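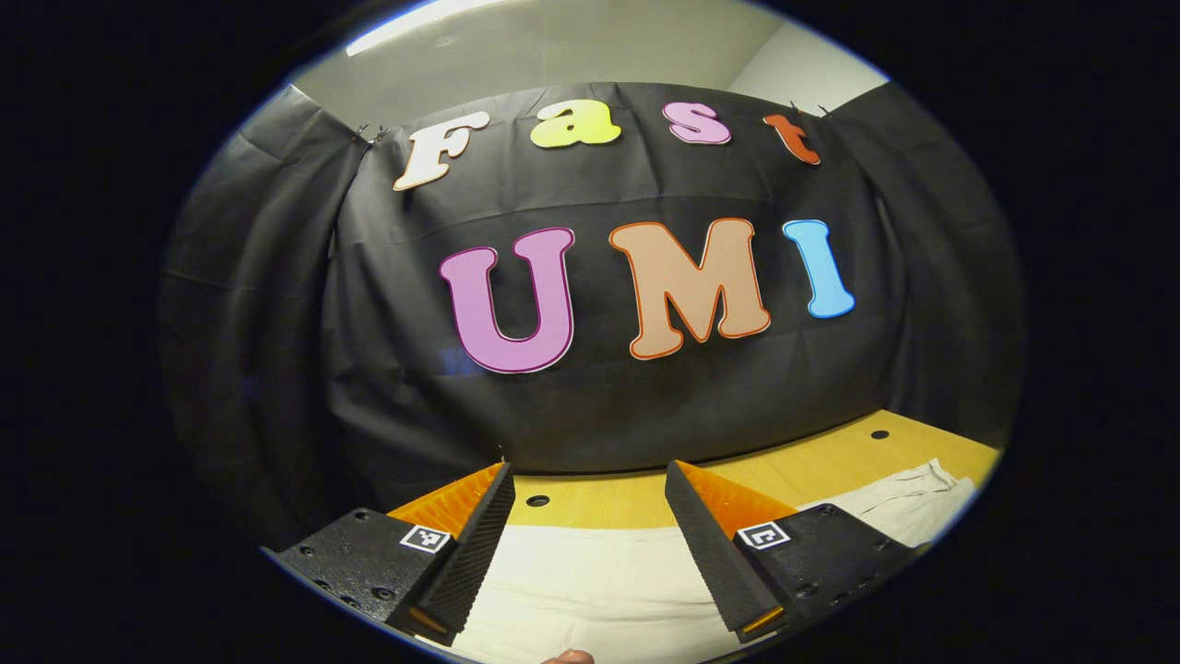

木下久美子表示，把字母一个一个挂上去之前，她原以为背景布只是展台上最不要紧的一件东西，后来才发觉，来访者走进房间，先看的总是墙，然后才看桌子。她说，一块黑布、几个彩色的大字，比印好的整幅海报更容易让人停下脚步，也更容易让人开口说话。

（2025年11月7日，斯凯夫维尔）Skevville布置用品工作室今日宣布，面向学校、社区活动室及小型展会的“Skemeo”可拆换字母背景系列正式对外供应。该系列由黑色织物背景布、彩色大号剪裁字母及金属夹组成，供使用单位在室内墙面自行布置标题、名称或欢迎语，活动结束后可全部拆下收存，留待下次更换内容使用。

工作室方面介绍，Skemeo系列的筹备始于今年4月。筹备期间，工作室先后在2处场地进行试用，一处为Noguchi活动中心的多功能室，另一处为Jullament社区阅览室。两处场地墙面均为浅色，层高与照明条件各不相同。试用期间，场地工作人员依照各自活动安排更换文字，并就字母尺寸、颜色搭配及悬挂方式提出书面意见，相关意见已在定稿中得到采纳。

在字母设计方面，Skemeo系列采用大号剪裁字形，每个字母以浅色或明亮色为底，外缘加一圈较深的描边。奶油白配棕色细边，粉色配洋红边，浅蓝配深蓝边，均属该系列的常用配色。描边的作用在于使字形在黑色底布上轮廓分明，从房间另一端亦可辨认。以“Fast UMI”一类分作上下两行的标题为例，上行可用大小写混排，下行改用尺寸更大的大写字母，两行之间主次即告分明，无须另加线条或图案。

工作室建议，同一标题内相邻字母宜选用不同颜色，下行字母可略有高低，不必以尺量齐。字母稍有倾斜，整体观感较为活泼，适合儿童活动、开放日及小组展示等场合；如用于较为正式的会议，则可统一底色，并将字母沿水平线排列。标题下方宜保留较大面积的空白底布，以便桌面陈列的物品有一个安静的背景，不致与文字相互干扰。

在底布方面，该系列选用黑色织物，不附硬质边框。上缘以2枚小型金属夹固定，左右各一，夹点位于上行文字两端之外。采用此种固定方式，底布中段会自然略微下垂，并形成由夹点向两侧延伸的斜向褶纹。工作室在试用阶段曾就是否应消除褶纹征询场地意见，多数意见认为褶纹无碍阅读，且布面不必绷紧，一人即可完成悬挂。对平整度有较高要求的单位，可在悬挂前一日将底布展开平放，或另行增加夹点。

Sekar Tjoa负责该系列的场地试用工作。Sekar Tjoa表示：“我们在两处场地见到的情况相近。活动前的时间总是很紧，桌椅要搬，材料要摆，标题往往留到最后才做。布置人员需要的是一套拿出来就能挂、挂歪了也能马上改的东西。字母的位置定得不满意，取下来重新放即可，底布不用动。”

Sekar Tjoa同时指出，照明对成品效果影响明显。室内顶部如装有条形灯，底布宜避开灯具正下方，以免上行字母过亮而下行偏暗。墙面转角附近光线变化较大，悬挂时宜与转角保持一定距离。

按照供应安排，Skemeo系列首批备货超过2000枚字母，涵盖全部大写及小写拉丁字母。产品分为3种组合：基础组合含底布一幅、金属夹一对及常用字母；活动组合在此基础上增加重复字母，适用于较长的标题；补充组合仅含字母，供已有底布的单位添置。各组合均附收纳袋及布置说明一份，说明内容包括分行方法、配色建议和拆收步骤。

关于使用后的保存，工作室提请各单位注意，字母应平放收存，避免弯折；颜色较浅者宜与深色字母分层放置，中间垫纸。底布拆下后先抖去浮尘，再行折叠，如长期不用，以卷收为宜。金属夹应与底布分开存放，以免在布面留下压痕。

木下久美子在谈及后续计划时表示，工作室正在整理试用场地提交的布置方案，拟汇编成册，随补充组合一并提供。她说：“有的阅览室每月换一次标题，有的活动室一个标题用上一整个季度，做法都很好。我们希望把这些具体做法记下来，给后来的使用者参考。”中文笔画字形的剪裁版本目前尚在打样阶段，供应时间将另行公布。

即日起，学校、社区机构及活动主办方可向Skevville布置用品工作室索取产品目录及颜色样卡。Noguchi活动中心多功能室将继续保留一套Skemeo样品，供有意采购的单位预约查看。

媒体垂询及样品预约，请联络Skevville布置用品工作室对外事务处，联络人：Sekar Tjoa。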